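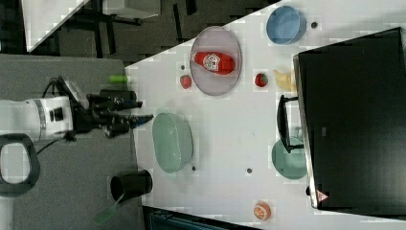 How to Compare Two Grippers on a Kitchen Table Setup

By Suleiman Adebisi
Tuesday, July 10, 2018

You have an arm, you have a gripper that works well enough, and now someone wants to know if a different gripper would work better. These steps are the ones we use at Bokinard to get an answer in one afternoon. They cover two-fingered grippers on a tabletop arm, using ordinary household items and toy food as the test objects.

What you need

The arm and its controller
Both grippers, with their own fingers and cables
One overhead camera and one wrist camera
A set of test objects
A printed score sheet
A timer

Step 1. Pick the objects

Choose things that are hard in different ways. A plate is hard because it is low and wide. A bowl gives you a rim to pinch. A ketchup bottle on its side can roll. A toy strawberry is small enough to slip out from between the fingertips, and a toy banana has a curve that makes the grasp angle matter. Keep the same set for both grippers and don't swap anything out halfway through.

Step 2. Set the cables before you set the table

Run the gripper cable with enough slack for the wrist to turn through its full range. Then jog the arm by hand control to the far corners of the table and watch where the loop goes. If it drags across a plate, tie it higher up the arm. A cable that pushes an object will ruin a trial, and you may not notice until you watch the video – by then you have lost the run.

Do this again after you change grippers. The Pukow fingers we tried in December needed a longer cable, and the old tie points were all wrong for it.

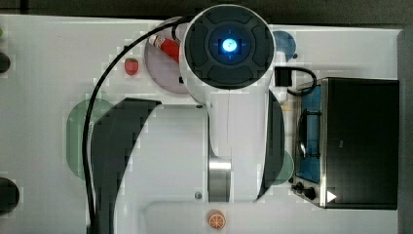
Step 3. Check the overhead view

Move the arm to its home position and look at the overhead picture. The arm will always hide part of the table. What matters is that it hides the same part for both grippers. Write down the home position joint values on the score sheet and go back to them before every trial.

Lay the objects out and save one still. Use it as your reference when you put things back. Small items like the strawberry are easy to set down in the wrong place, and a shift of a finger's width can turn a miss into a catch.
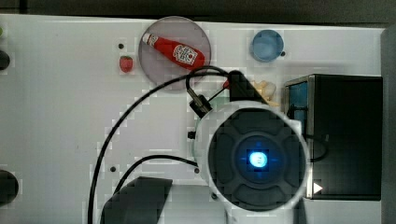

Overhead view with the bottle on the gray plate and the strawberry to the left.

Step 4. Check the wrist camera

Open the wrist camera feed and close the gripper slowly. You want to see the place where the fingers meet the object. If the bracket fills too much of the view, tilt the camera a little and tighten it again.

Look out for shiny spots as well. Bare metal can throw a bright streak that changes as the wrist turns, and our tracking software from Kernberg would sometimes lock on to one.
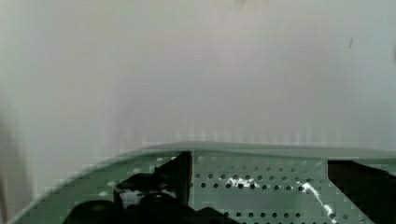
Matte tape on the metal usually fixes it. Put the tape on before the first trial and leave it there for both grippers.

Step 5. Run the trials

Do 15 trials per object. Allow 60 seconds for each one, then stop the arm and score it as a miss. Use the same speed and the same closing force for both grippers. Garba Shehu runs the arm on our tests and I keep the sheet, so the scoring stays with one person.

Score each trial like this:

2 – picked up and held until release
1 – picked up, then dropped
0 – not picked up

Step 6. Read the results

Add up the scores by object before you look at the total. The Czerwiński gripper came out ahead overall in our last test but did worse on plates, and plates were what the customer cared about. Save the score sheet, the joint values and the reference still in one folder so the next gripper can be run against the same setup.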